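Notebook, March — humidity and strand breakage in cane weaving

Third round. Same Verhoeven cane as before, new soak times. Target is the wrapped border, where most of the breaks occur.

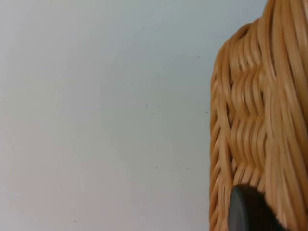
Setup

Cane cut to 300 mm, 11 strands per batch, 6 batches. Soak in tap water at room temperature, blot, rest under a damp cloth, then bend over the steel mandrel by hand. A strand counts as broken if fibers lift on the outside of the bend. Kofi Asamoah did the bending for all batches so the hand stays the same.

Results

Short soaks still crack at the nodes. Past 200 minutes there is no further gain and the surface starts to go fuzzy when blotted. Batch 4 discarded, cloth had dried out overnight.

Breaks cluster near the cut ends. Jasper Prins thinks the cutter is crushing them — plausible, blade is due for a change. Cutting long and trimming after the bend should settle it.

Glycerin

Tried a small addition to the soak on batch 6. Easier to bend, but tacky after drying and the lacquer from Odside would not level on it. Dropped.

To do

Replace blade. Repeat batch 4. Log room humidity at start and end, the Trirkasa meter reads high and needs checking against the salt jar first.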